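Arm keeps protective-stopping when it wipes the table. What am I missing?
Robot arms > Faults and safety
Posted by Bolonero, Jan 19, 2022

I have an arm on a bench that is supposed to pick up a cloth, wipe the table and put the cloth down again. A child of three could do it, and would complain less. Mine gets as far as the cloth, closes on it, pushes down and throws a protective stop. Out of 20 tries yesterday it managed 2. The log gives me code 141 every time, which the manual helpfully describes as "external force".
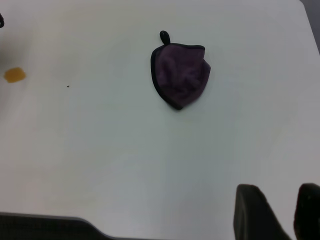 I have already re-zeroed the joints, twice. I have entered the gripper's weight again in case it had forgotten. I've also swapped cloths, which made no difference except that I now have a favourite. Moving through the same path with no cloth and 17 mm of air under the fingers, it is perfectly happy and will go on until lunch.

Before anyone suggests it, yes, I could raise the force limit. My supervisor would like me to raise the force limit. I would like to keep my knuckles. Is there a proper fix?

Nendex
4 replies on this board

Have you tried raising the force limit

Ieva Zariņš
Regular

Please don't raise the force limit. It is doing its job, and you have told it to drive two hard fingers into a table.

My guess is your pick height. People teach it with the cloth folded thick, then the cloth gets dropped flat and the arm goes looking for a height that now belongs to the furniture. The controller sees the table pushing back and quite reasonably stops.
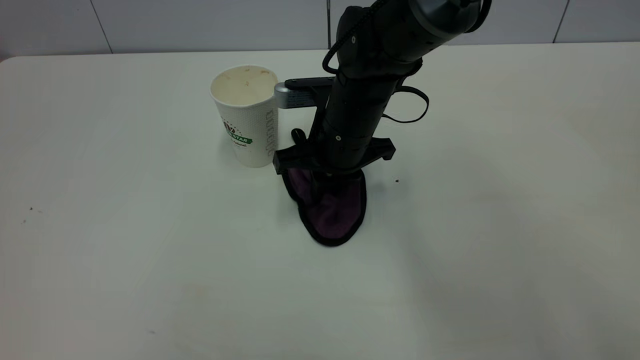
Teach the height again with the cloth at its thinnest and the fingers open. Come down in small steps at the slowest speed you have, stop as soon as the tips touch, then go back up a little and save that. After that, put in a force-guarded move for the last bit so it stops pressing when it feels contact instead of when it reaches a number. On ours the guarded move sits under the advanced menu, where they keep everything you need on the first day.

Check your cables too. If a loop tightens as the wrist goes down, the arm feels it as a load and you get the same code. Run the path slowly with one hand on the stop button and watch the slack. And move any drinks off the bench before you do it. I lost a keyboard to a wiping test in March and the arm reported no errors at all.

Tradel
New member

Same fault on mine, and it was the tool offset. Somebody had fitted longer fingertips and left the old length in the settings, so every "just touching" was well inside the table. Took me a week to find and a minute to fix. Measure from the flange to the very tip and compare it with what the controller thinks.

Comment from Bolonero: Measured it. The offset is right, so I did the height again as Ieva said and the pick now goes through without a stop. It still faults halfway along the wipe if the cloth bunches up, so I'm off to look for this guarded move. Force limit unchanged, knuckles likewise.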